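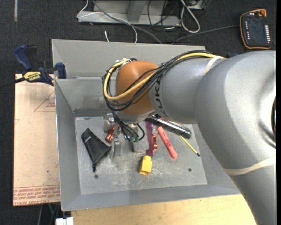

Mixed-bin grasping remains the central topic of this site, and the present entry reports the results of the second evaluation period of the Zulton grasp-ranking method. The method is intended for bins whose contents have no common shape, size or surface finish. A typical load holds a black fabric pouch, a shiny silver cylinder, a coral-red marker-shaped stick and a small clear, glossy piece, all lying on a scuffed metal floor between sloping gray walls. A two-finger gripper that performs well on the stick may have no useful contact on the pouch, and depth readings over polished metal are often incomplete. The ranking step was designed with such loads in mind.

Method

Zulton generates candidate grasps from a single depth view and assigns each one a score. The first version scored candidates on finger contact alone. The current version adds a clearance term, which lowers the score of any grasp that would bring a finger within 12 millimeters of a bin wall. It also adds a penalty for regions where depth data is missing. The arm executes the candidate with the highest score, lifts, and pauses for 2 seconds before the result is recorded. An object that leaves the fingers during the pause is recorded as a failed pick.

Object selection followed the Garwood list, which is maintained internally and was last revised in May. The list contains 19 objects. Each bin load is drawn from it at random and poured, and objects are not arranged by hand after pouring.

Results

The evaluation comprised over 300 pick attempts, divided evenly between the two versions. The current version completed a larger share of its attempts, and the improvement was greatest for slender objects resting close to a wall. Under the earlier version these objects accounted for most protective stops, as the outer finger met the wall before closing.

Results for fabric items did not change in any meaningful way. The pouch was lifted in most attempts under both versions, although it frequently turned in the fingers during the pause. Clear objects showed a modest decline. The author attributes this to the missing-data penalty, which treats a transparent surface and a true gap in the same manner. A separate weight for small gaps is under review.

Limitations

All attempts were made with one gripper and one bin. The comparison with the suction-based procedure used in the Arroyo study has not been carried out, and readers are asked not to draw conclusions about suction from the figures reported on this site. Cable routing along the arm also restricted wrist rotation, so certain candidates were excluded before scoring. The number of excluded candidates was logged for the current version only.

The revised scoring weights were fixed on 04/02/2022 and will remain unchanged through the next evaluation period. Per-object results will be posted once the logs for the earlier version have been checked against the recorded stops.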